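Hekton Room: Table Surfaces and Small Goods
Brunimine Gallery, page 13

The Hekton room is fitted out for tabletop work with everyday household and pantry goods. Captions record surface, backdrop and contents. Measurements are in millimetres and were taken with the cloth off. Colour names are ours, not the manufacturers'.

Backdrop
Dark pleated curtain in sections, separated by pale frame strips. Drop is 2,000 from the upper rail. The pleats run vertically and absorb most of the stray light from the Skirkau side of the building.

Table, printed cloth
Rectangular top, 950 deep. Whitish floral cloth with orange round fruits and grey-green leaves, laid so that dark blue fabric remains exposed at both sides - a narrow strip on the left, a wider section on the right. Back row includes a blue snack packet, a cleaning sponge with the dark green scouring face up, a roll of transparent yellowish tape and a teal plastic package with a clear window. A red marker lies just in front of the package.
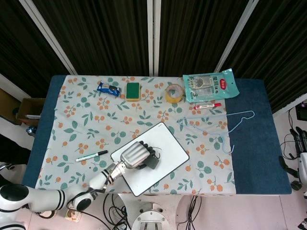 Notes on surfaces
Glossy packaging picks up highlights at its crinkled ends. Matte items such as the sponge hold their colour better under the same lamps. Transparent tape takes on the pattern of whatever is underneath, so a plain cloth is preferred when the roll itself is the subject.

Cloth care
Printed cloths are washed cool and stored rolled on a tube, 155 in diameter. Folding leaves a crease that shows for almost a full day. The Nseir set, in plain grey, is catalogued on the next page.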